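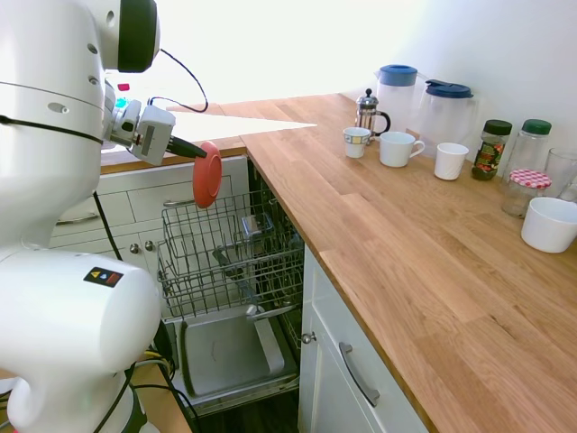 Chapter 4

From Request to Motion: The Software Between a Task and an Arm

Chapter objectives

After working through this chapter you should be able to:

Name the layers of a typical manipulation program and say what each one hands to the next.
Explain why a planner needs a world model and what happens when the model is out of date.
Describe the difference between a path and a trajectory.
Write a simple task as a sequence of skills with entry and exit checks.
Read a run log and tell a perception fault from a planning fault.

4.1 A small job, seen from the software side

Suppose a person says to a kitchen robot, "Put this in the dishwasher." The robot already has a utensil in its gripper, held by the handle. The dishwasher is open, the door is down, and the upper rack is pulled forward. To a person the job is almost finished. The hand moves over, lowers, and lets go.

For the program that runs the arm, most of the work is still ahead. It has to know where the rack is, and it has to know it well enough to lower something between wires. It has to know how far the utensil sticks out past the fingers, and in which direction. It has to choose a set of joint angles that puts the utensil over the rack without driving the elbow into a cabinet. It has to get from the present joint angles to the new ones at a safe speed. Then it has to decide when to open the fingers, and afterward it has to check that the utensil stayed where it was put.

Each of these is a separate question, and in most systems each is answered by a separate piece of software. The pieces are written by different people and they run at different rates. A large part of robot programming is deciding what they say to each other.

We will use the dishwasher job throughout the chapter. The code is from the Dobson teaching stack, which you installed in Chapter 2. If you are using another stack the names will differ, but you should be able to find a match for every part.

4.2 The layers

Dobson divides a manipulation program into four layers.

The task layer holds the goal and the order of steps. It works in words such as "rack" and "held object" and knows nothing about joint angles. It makes a decision only when a step ends or fails.

The perception layer turns camera images and joint readings into a list of objects with positions. It also reports how sure it is of each one.

The planning layer takes a goal position and the current world model and returns a motion that should be free of collisions. It may also return nothing, and the layer above must be ready for that.

The control layer sends commands to the motors. It runs at 800 cycles per second in our stack, and it does not wait for anyone. If the planner is late, the controller holds the last position.

Students often ask why the layers can't be merged. They can, and there are systems in which a single learned policy takes in images and puts out motor commands. We cover those in Chapter 11. Even there, most teams keep a separate controller underneath to enforce limits on speed and torque, and a separate task layer on top to say what should be done next. Learning the layers one at a time will help you with both kinds of system.

4.3 The world model

The planner does not look at the kitchen. It looks at the world model, a data structure that says what is in the kitchen and where. In Dobson, each entry in the world model has five fields: a name, a shape, a pose, a parent, and a time stamp.

The first two need little comment. Shapes are usually simpler than the real object. A cabinet front can be stored as a flat box, and its handle as a second, smaller box. A wire rack can be stored as a tray with thin walls if the robot only has to avoid it, but that will not do if the robot has to place things inside it. For placing, you need to know where the wires are.

The pose is the position and orientation of the object. A pose means nothing unless you also say what it is measured from, and this is the purpose of the parent field. A cup on a counter has the counter as its parent. A rack has the dishwasher as its parent. If the rack slides, its pose relative to the dishwasher changes, and everything standing in the rack moves with it without any further work on your part.

A held object is the case most often handled badly. At the moment of grasping, the object must be taken away from its old parent and attached to the gripper. If this step is left out, two things go wrong. The planner thinks the object is still sitting where it was and steers around empty space. It also thinks the hand is empty and will plan a path that sweeps the far end of the object through a jar.

The call is short:

world.attach("utensil", parent="gripper", pose=grasp_pose)

Release is the same call in the other direction:

world.attach("utensil", parent="upper_rack", pose=measured_pose)

Note the argument in the second call. It is the measured pose, taken from perception after the fingers have opened. Do not use the pose you intended. Long utensils tip when they are released, and the intended pose will be wrong more often than you expect.

The time stamp tells you when the entry was last confirmed. Dobson never deletes an old entry by itself. It is up to the task layer to decide how old is too old. A counter can go all day without being confirmed. A rack on rollers should be confirmed before every placement.

4.4 Paths and trajectories

These two words are used loosely in conversation. In this book they have separate meanings.

A path is a list of positions in order. It says where the arm will go and says nothing about when. A trajectory is a path with times attached. It tells the controller where each joint should be at every instant, and from that the speeds and accelerations can be worked out.

The planner in Dobson produces a path first. It does this by sampling: it picks joint configurations, throws out those that collide with something in the world model, and connects the rest until there is a route from start to goal. A second routine then shortens the route and smooths the corners. A third assigns the times.

Smoothing deserves some care. A smoothed path cuts corners, and the corner may have been there for a reason. Dobson checks the path for collisions again after smoothing. If you write your own smoothing routine, you must do the same.

The time-assigning routine, called the timer, takes its limits from a file. The arm has one set of limits for free motion and another for motion near contact. Lowering an object into a rack counts as near contact from the moment the lowest point of the object is level with the rim of the rack. Remember that the lowest point belongs to the object. The gripper may still be well above the rim.

4.5 Skills and checks

A skill is a piece of behavior that the task layer can call by name. Placing is one skill, and grasping is another. A well-written skill has three parts: an entry check, a body, and an exit check.

The place skill used for the dishwasher job looks like this in outline:

skill place(object, target):
 require held(object)
 require confirmed(target, max_age)
 slot = find_slot(target, shape(object))
 if slot is none: return FAIL_NO_SLOT
 path = plan(above(slot))
 if path is none: return FAIL_NO_PATH
 move(path, limits=free)
 lower(slot, limits=near_contact)
 open_gripper()
 retreat()
 measure(object)
 if object not in target: return FAIL_NOT_PLACED
 return OK

The two lines that begin with "require" are the entry check. If either is false, the skill ends before anything moves. The measuring step and the test that follows it make up the exit check.

There are three ways to fail in the body and exit of this skill, and each has its own code. Please resist the wish to return a single FAIL for all of them. The task layer should respond differently to each. If there is no slot, it might try the lower rack. If there is no path, it might turn the wrist and ask again. If the object was not placed, it should stop and look before doing anything else.

4.6 Reading a run log

When something goes wrong on a real arm, the first place to look is the log. Here are five lines from run 1656 in the course archive. The run was recorded at the Nallitlow lab on 18th March by Haris Todorova, and the full file is in the downloads for this chapter.

task: place(utensil, upper_rack) start
world: upper_rack confirmed, age ok
plan: path found, 11 waypoints
control: lower stopped, force limit
task: place returned FAIL_CONTACT

The code FAIL_CONTACT is not in our outline. It comes from the lower routine, which stops when it meets more force than it should. The log says that the rack had been confirmed recently and that the planner found a path. The arm then touched something the world model did not contain, or touched it sooner than the model said it would.

There are two likely explanations. Either perception put the rack in the wrong place, or the shape stored for the held object was wrong. To tell them apart, compare the height at which the arm stopped with the height of the rim in the world model. If the gap matches the length of the object below the fingers, the rack is probably lower or higher than you thought only by a small amount, and you should look at the slot search. If the gap is larger, suspect the grasp pose.

In run 1656 the gap was larger. The grasp pose had been copied from an earlier run with a shorter handle. Živko Stan, who maintains the world model code, later added a warning that appears when a grasp pose is older than the grasp itself. You will see it in the exercises, and you should not turn it off.

4.7 Terms used in this chapter

World model: the stored description of objects that the planner consults.

Parent: the object from which another object's pose is measured.

Path: an ordered list of positions without times.

Trajectory: a path with times attached.

Skill: a named behavior with an entry check, a body, and an exit check.

Near contact: the part of a motion that is run under the lower speed limits.

Before you go on

Section 4.8 builds the slot search in full and assumes that you can already attach and release an object in the simulator. Load the kitchen model, attach the spatula to the gripper, and move the arm over the rack with the display set to show parents. Then slide the rack in and out and watch which poses change. If the spatula moves with the rack while it is still in the gripper, go back to Section 4.3 and check your first attach call.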